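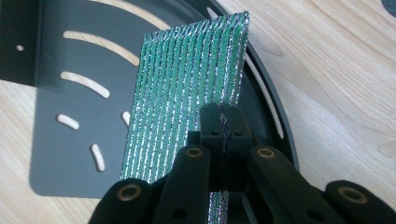 Green and silver ribbed material, August 18, 2018

Hi Mirta,

I owe you the summer report on the Danddale costume library, so grab a coffee, there's a fair bit to get through! The short version is that we're open, people are borrowing, and I've spent less than I thought I would on everything except hangers.

Loans so far

We've lent out 94 costumes since we opened the doors in June. Most went to the Bumley school play (they took nearly all the sailor suits, and one came back with a sleeve I'm still trying to match). The rest were church pageants, a wedding with a pirate theme, and the Dulleva parade, which cleaned us out of capes for a whole week. Only six pieces are overdue and I've called everybody who has one.

Repairs and materials

The mending table has been busy. I had budgeted for 12 zipper replacements and we've used up every one of them, so I'd like to move a little money over from the printing line if that's okay with you. Shiny fabrics are the headache. They fray, they crease, and they don't like the iron one bit. I've started cutting them with a wider seam allowance and pressing from the back through a dish towel, and the last two mermaid tails look pretty great! 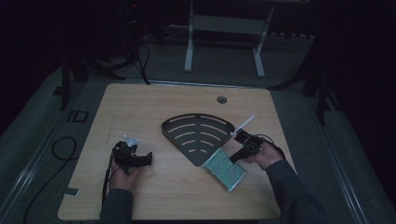 What's next

Fuentealba Fabrics has offered us end-of-roll pieces at half price through the fall, and I said yes before they could change their minds. I also want to run 11 evening sewing sessions before the holidays, mostly hems and buttons, with one on hats if I can find somebody who really knows hats.

The one thing I need from you is a decision on the storage unit. The lease is up soon and the wool coats can't stay in my garage once it gets damp. Could you let me know by the end of the month? Receipts are in the blue folder I dropped at your office.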